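Notebook, packing side, Coneo line 2
2025-04-02

Shift total 1,396 packed, against 1,174 for the same shift last August before the Tagle units took over carton folding. Rezaul thinks most of the gain is from fewer stoppages at the glue station and I agree with him, the folding itself is no faster than two people who know the job.

What changed for people: folders are now feeders and checkers. Less lifting, more standing and watching. Two of the evening crew asked to rotate every 40 minutes instead of every hour. Tried it today with a 30 second handover at the board. Works if the person leaving says which bin is low. When they don't, the next one finds out from the alarm.

Hanne Frandsen came by from Pandcombe about the training sheets. She wants the fault codes taken off page one and the "who to call" list put there. Fine by me. She also asked who signs for a bad batch when the unit folded it and a person passed it. No answer yet, put it on the list for Rezaul.

Borov quote for the second guard rail still open.

Next is office supply kitting, starting with the magazine files. The people on that bench want to know what stays theirs, and for now it is the final check and anything soft or tangled. The holders themselves are a fair job for the hand: stiff black plastic, and it can take one by the body and keep it at an angle over the white table while another stands beside it. The cutouts in the side are what I would watch, fingers could catch there. The loose clear film on the tabletop is the sort of thing I'd leave with a person. Ask the bench crew before writing that into the sheet. 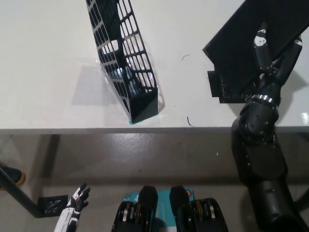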